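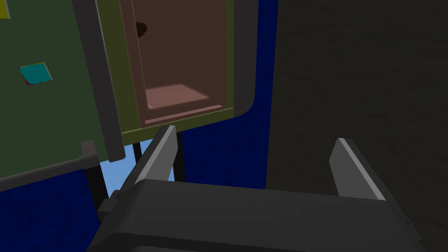

Good practice for a simulated robot starts before the first motor command, and this section of the Dunard guide is where you get to build it in. The rules below come from the Julley house standard, which we adopted in full because it makes runs so much easier to compare. Rule one is simple: get the door out of the way first. With the cabinet door swung wide and both fingers spread apart short of the opening, you have an approach you can inspect, repeat and stop at any point. Save that pose. You will come back to it a lot!

6.1 Before you start

1. Load the Navarrete room and wait until every texture has drawn.
2. Set the seed to 1664. Every check in this section uses the same one, so your results will line up with ours.
3. Set the speed limit to 15 percent for both arms.
4. Open the Maltton logger and confirm that the gripper state is being written along with the joint angles.
5. Type a name for the run. Plain names are best, and you'll thank yourself on Saturday when you are scrolling through a week of them.

Note: The speed limit returns to its default each time the room is reloaded. Set it again.

6.2 Approach

1. Open the gripper fully before moving it toward anything. The standard does not allow opening on the way in.
2. Bring the gripper to the hold point and pause.
3. Check the wrist view. The target should sit between the two fingers, with clear space on each side.
4. If the target is off to one side, back out to the hold point and correct there. Small sideways nudges close to an object are the most common cause of failed reviews.
5. Move in along a straight line.
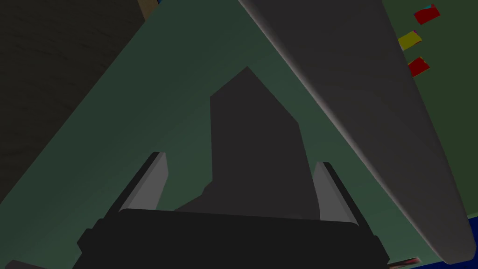

Figure 6-2. Wrist view with the fingers open and the target between them.

Note: Nearby objects can hide part of the surface you are working over. Switch to the room view whenever you are unsure what is beside a finger, and switch back before you move again.

CAUTION: Do not turn off contact checking to get past a tight spot. The run will look fine on screen and the log will be worthless for comparison. A run made this way must be marked "unchecked" in its name.

6.3 Working with two arms

This is the fun part, and it is also where the rules really earn their keep. Name one arm as the lead before either of them moves. The lead arm takes the grip. The other arm stays at a hold point, well clear of the lead arm's path, until the grip has been confirmed in the log.

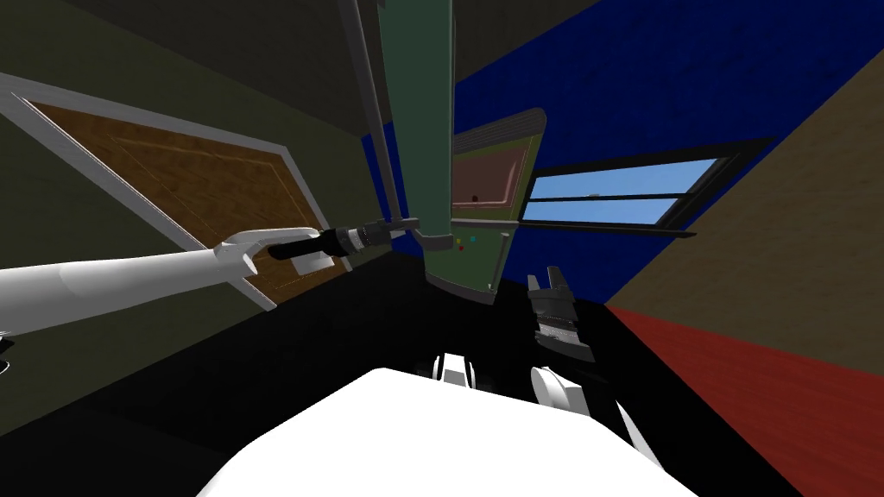
Once the grip is confirmed, you can release the second arm from its hold point. Keep these limits in mind:

1. Only one arm may change its grip at a time.
2. Neither arm may cross over the other while either one is holding something.
3. If the logger reports a slip, stop both arms – even the one that seems to have nothing to do with it.
4. To swap the lead, return both arms to hold, enter the new lead in the log, then carry on.

CAUTION: The stop key freezes the arms but leaves the room running. Loose objects will keep moving. Press pause as well if you need to look around.

6.4 Closing a run

1. Release the grip with the object supported.
2. Back out in a straight line to the hold point.
3. Save the log, then the room state, in that order.

Stop codes are listed in the table on page 68.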